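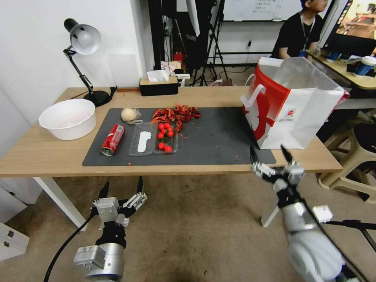

How often should you check a table that gets used for food and for everything else?

Once a month is enough for most homes, plus a quick look any time you've had raw food, hot peppers or something breakable on it.

I do mine at the start of the month, in the morning before anything new lands on the table, and it takes me as long as a cup of coffee. The comments under each item are my own from the September round. Copy the list, scribble on it, add your own!

TABLE AND MAT

[x] Legs steady, no wobble when you lean on a corner
Comment: Fine. I lean on it properly, with my whole weight (I'm well over 80 pounds, let's leave it there).

[x] Mat lies flat, corners down
Comment: Good. I love a big dark gray mat for this kind of table, but you do have to get down at eye level to spot crumbs and grit on it. Red flakes from dried chilies show up nicely, so there's no excuse for leaving those.

[ ] Mat wiped after peppers, with soap
Comment: Not ticked, because a heap of dried chilies on the mat means flakes all around the heap, every single time. Damp paper towel first, then soap, then wash your hands before you touch your eyes. I've rubbed an eye after doing this job exactly once and I will never, ever do it again.

FOOD AND DRINK

[ ] Cans standing up or put away
Comment: A soda can on its side gets a fail from me, full or empty. They roll! Stand it up or take it to the kitchen.

[x] Small fruit and vegetables in a tray with sides
Comment: Cherry tomatoes in a compartment tray, pass. Leave the stems on until you're going to eat them if you like, just check for split ones.

[ ] Food kept apart from things that aren't food
Comment: My weak spot. If one half of the tray has tomatoes in it, I want the other half to have food in it too, or nothing. I'm giving myself until next month.

[ ] Loops of string or clear plastic picked up
Comment: Anything see-through disappears among the food. Run your palm over the mat slowly and you'll find it.

LAMP AND BASIN

[x] Lamp base sits flat, arm stays where you put it
Comment: The jointed kind loosens over time. Mine took a quarter turn on one knob.

[ ] Lamp and basin well apart
Comment: A basin right beside a desk lamp is okay with nothing in it, and I still don't like it. As soon as there's water involved, one of them has to move to the other end. I'd move the basin, it's lighter.

[x] Tissues away from the bulb
Comment: Middle of the table, behind everything, easy to grab. Happy with that.

EDGES AND FLOOR

[ ] Bags off the table
Comment: Big paper shopping bags take up a whole end and tip over if you look at them wrong. Floor or closet, please.

[x] Stool clear of where you walk
Comment: Beside the table is fine. Push it under if kids are about.

[ ] Carpet looked over
Comment: Beige carpet, what can I say. Stains are a cleaning matter and I don't fail a room for them, but do feel for damp patches and lifted edges with your foot.

Anything unticked goes on a sticky note on the fridge, and I cross it off when it's done.

3 comments

Joscha Eichhorn
The chili warning should be in capital letters. Would gloves be overkill?

reply from the author
Not at all, I wear them for the big batches. Thin ones, and I throw them out after.

pepperandpine
Printed it for my mother-in-law's craft room. She has added a line about pins.

Related checklists
Under the sink, ten minutes
Extension cords and power strips
The pantry shelf round
Moving a desk lamp safely

Contact | © Zovitport Home Notes | Back to top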